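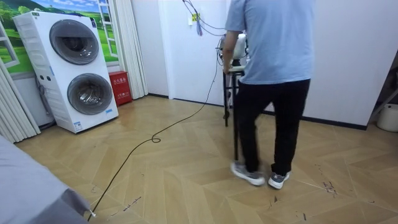

The stacked washer and dryer has become the thing people mention first when they show you around a small apartment. Before the view, before the closets, you get walked over to a tall white cabinet with two round doors and invited to admire it. I have been invited to admire a good many this winter, and I remain unconvinced.

The pitch goes like this. Floor space is expensive, walls are free, so put the dryer on top of the washer and get half a room back. Yuxi Yan, who rents out units in the Lougher building in Stovport, told me it was the best decision she had made for the place. I asked what the tenants did with the half a room. She thought about it and said, "Mostly they put the drying rack there."

You still need the rack. Sweaters don't go in the dryer, and neither do bras, swimsuits or anything you paid real money for. You also need somewhere to set the basket down, and a stacked pair takes away the one flat surface every old laundry room had, the lid of the washer. People fold on the bed now, or they don't fold.

Then there is the matter of reach. Jolán Bárány is a short woman of 60 with a bad shoulder, and she has lived with a stack in Cumerstead for 9 years. She keeps a step stool in front of it and has learned to pull towels out without looking, by feel, the way you would pull a calf. The socks stay at the back. She finds them in February, she says, when she finally climbs up and has a proper look.

Repair is worse. When Jolán's washer began to leak, two men had to come and lift the dryer off before anyone could see what was wrong with it. The visit cost her $1272, and the part was a rubber seal. A side-by-side machine you can shove out from the wall with your hip.

I put all this to Khang Lại, who fits kitchens and laundry closets for a small firm called Totari and has every reason to defend the things. He didn't, much. He said a stack is fine if you have a level floor, an outlet you can get at without moving anything, and a door that opens the right way. He also said most of his customers have one of the three. Wood floors bother him most. They look lovely and they carry every spin cycle straight into the next room, and he has seen people fold up cardboard under one corner and call it leveled.

His own apartment has a washer in the bathroom and a clothesline on the balcony.

I don't doubt that for some households the arithmetic works. If you are tall, and you wash mostly sheets, and you were never going to iron anyway, go ahead. But measure the height of the upper door before you sign, and put your arm in as far as it will go. Ask to hear it spin, too. The agent will say that it's very quiet. Stand in the bedroom while they run it.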